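The Fold Comes Last: A Morning in the Back Room at Altstead

The woman who runs the sorting room at Altstead has opinions about tables. Strong ones! We had been talking for less than five minutes before she had me lean on hers with both elbows to see whether it would wobble. It didn't.

"People come in and look at the clothes first, and I get that, the clothes are the fun part," she said. "But I want to show them the table. I waited two years for a table like this."

Altstead is a secondhand clothing shop, and the sorting room is where everything donated to it gets looked over, mended if it can be, and folded for the sales floor. On a good week 700 pieces come through. She has been doing the job long enough to remember when all of that happened on a door laid over two sawhorses, and she still talks about that door with some affection, splinters included.

"It ate sweaters," she said. "You'd pull a knit across and hear that little catch. Awful sound. I can still hear it."

The table she has now is big, white and smooth, with a matte top, and the color was the part she fought for. She wanted to see stains. A gray smudge on a cuff or a pulled thread at a hem shows up much faster against white, she told me, and the matte surface keeps the overhead light from bouncing back in your face after a long day of looking down.

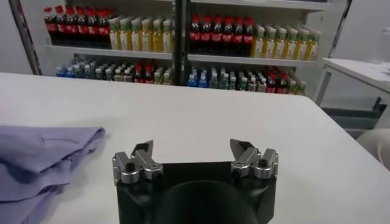

The big white table at Altstead, with a folded piece of lavender fabric at one side and the shelving behind.

I asked her to teach me to fold, and she laughed, but she did it. Her method for a shirt starts with a full minute of doing what looks like nothing. She lays it face down and runs her palms from the middle out to the sides, over and over, until the side seams lie straight. Only then does she bring the sleeves in.

"Everybody wants to get to the fold. The fold comes last. If the seams are twisted when you start, you can fold it like an angel and it will still look like you slept on it."

She goes in thirds from the hem up, never in half, and she leaves the last fold soft so there is no hard line across the chest when somebody shakes the shirt out to try it on. My first attempt came out shaped like a slice of pizza. My fourth was good enough to go out on the floor, and I can't tell you how pleased I was about that.

Pale colors are her favorites. Lavender, butter yellow, that washed-out green you see on old bedsheets. She says they sell slowly in winter and then all at once in June, when people seem to wake up and want something light. She keeps them together in the shop and changes the order of the stack herself, sometimes twice a day.

"I know it makes no difference to the register," she said. "It makes a difference to me."

The shelving behind the table is white as well, and she likes that it has a lower shelf for bottles within a few steps of where she stands. She used to keep her supplies down the hall, and she swears she walked 40 extra miles a year fetching them. (She has no proof of this. I believe her anyway.) Her rule for the shelves is that anything she takes down goes back before she picks up the next garment, and the rule for the table is stricter: no coffee, no pens, no phones.

"A pen did it once. One pen, and a cream wool coat from the sixties. I was sick about it for a week."

Before I left I asked what she would change about the room if she could. She thought for a while, smoothing the tabletop with the flat of her hand the way other people pet a dog.

"One more table," she said. "The same one. I'd put it right next to this one and do bedspreads."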